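### 3.2 Workpieces and Table Layout

The two arms were assembled by Huttunen and Lahlou in the shared workshop at Brimasow over a period of 14 weeks. Both arms are mounted to the same table and run from one controller, a Rundberg unit bought secondhand. The cup task was chosen for the first trials on account of its low cost. Paper cups are light, they deform under too much force, and a damaged cup can be replaced at once.

The layout follows Figure 3. Sleeved cups are used together with a holder that has a round wooden base and bent black metal rods. The rods limit the directions from which a gripper can approach a seated cup, and the planner must account for them. The finger pads carry a fine mesh-like texture, which was kept the same on both arms.
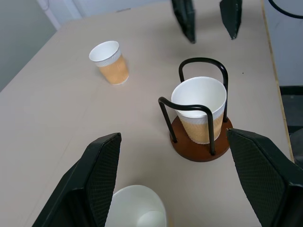

Why was the closing force not set to a single fixed value for all cups?

A fixed value high enough to hold a sleeved cup crushed the rim of a bare one, so the force limit is read from a short table stored with each task file.

**Figure 3.** Paper cups, holder, and the grippers of both arms at the shared table.

Each task file was written by hand in the Jasasness format and checked by the second builder before use. A session consisted of 20 attempts, after which the pads were wiped and the joint offsets were measured again. The full set contains 128 attempts, including a short final session that ended when a wrist cable worked loose. Attempts from that session are retained in the results — they are marked separately in Table 2.

Offsets on the left arm drifted more than those on the right. The cause was traced to the mounting bracket, which had been cut from thinner stock. A replacement was made on the workshop mill, and the 42 attempts recorded with the earlier bracket are reported in their own column. No change was made to the controller settings between the two brackets. The calibration procedure is given in Section 3.3.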